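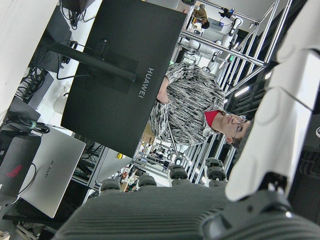

1/ Robot month three at work, a thread

So a few of you asked how it's going since Culeo started putting arms on our packing benches. Long answer coming, get a coffee. I pack and check small parts orders at the Zulville site, I am not an engineer, and I have opinions!!

2/ First thing: the setup bench has more cables on it than my entire house. Monitor, laptops, cords everywhere, and behind it the big aluminum frame with the white arm inside. I walk by it every morning on the way to my locker and I still slow down to look.

3/ What the arms do for us right now is pick and place. Small parts out of a bin, into a tray, tray goes down the line to a person (me). We call the whole thing Cetari because that's the name on the project sheet and no one came up with a nickname that stuck.

4/ Before, I did 2000 picks on a heavy shift. By hand. My right thumb had its own personality by the end of September. Now I do the checking and the weird stuff, and my thumb is fine, thanks for asking.

5/ "The weird stuff" = bags stuck together, parts upside down, labels folded over, anything shiny. The arm hates shiny. It'll hover over a foil bag like me in front of the fridge at midnight.

6/ Best full shift so far was 1568 picks from one arm. So yes, slower than me on a heavy day. But it did that without a lunch break and I got to spend the time fixing orders that used to go out wrong.

7/ Stuff I did not expect: how much talking there is. I used to put my headphones in and go. Now when a tray comes down bad I walk over to the bench and tell whoever's at the screen what I saw, and they change something, and we try again. I know what a "grasp point" is now. Who am I

8/ Stuff I don't love: the stops. When it stops, the line backs up and everyone looks at the last person who touched it. Longest one was 30 minutes and it was a bin put in backward. (Was it me? Moving on.)

9/ And ok, the jobs question, which is half my replies. We had 2 people move off picking. Both went over to Sowerby, our returns building, same pay. One likes it. The other misses the old bench and the radio, and I get that. I miss having them across from me too.

10/ Nobody lost a paycheck this year. Next year? I asked in the shift meeting and got "no plans at this time," and I wrote that down with the date next to it, lol

11/ If your place is about to do this: ask early who gets trained and whether it's on the clock. Ours wasn't at first. We complained, and now it is, an hour before second shift starts.

12/ Also ask for a mat where you stand to check. Checking is way more standing still than picking was and my knees noticed before I did.

13/ Will try to answer replies tonight after 7. And no, I can't get you one for your laundry, please stop asking, mom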